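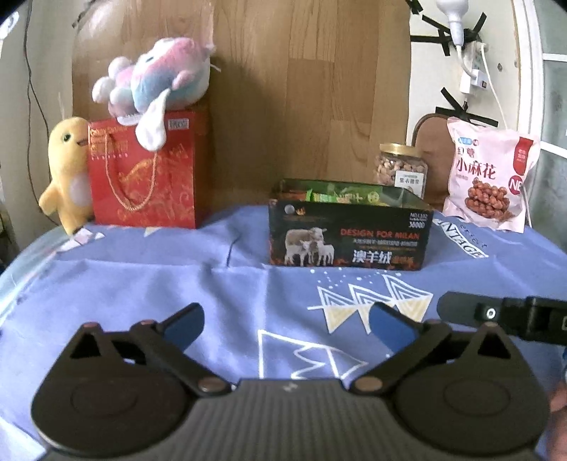 Flernirine, February 2018

Talto Hand Gripper, workshop build

Hand-held two-jaw gripper for picking up light household items. Designed by Songül Güneş and put together at the Tokgöz shared workshop. Sold as a kit or assembled.

The jaws and linkage arms are black. The arms turn on four brass-colored pivot screws, and each carries a blue fingertip pad. A black bracket on the right side takes accessories.

What to try it on first: soft toys, snack bags, small packets in an open box. Leave glass jars until you have a feel for the grip. Work over a cloth so dropped items don't roll.

In the kit
Body, jaws and arms
Pivot screws
Fingertip pads, 2 fitted and 2 spare
Side bracket
Hex key

Assembly takes one evening. Tighten the pivots until the arms stop wobbling, then back off slightly. Check them again after 7 days of use.

Pads are rated for 3000 grips. Replacements are listed under Doltov spares. The old August pads do not fit this version.

Questions about fit or printing your own jaws go to Tülin Dönmez at the workshop desk.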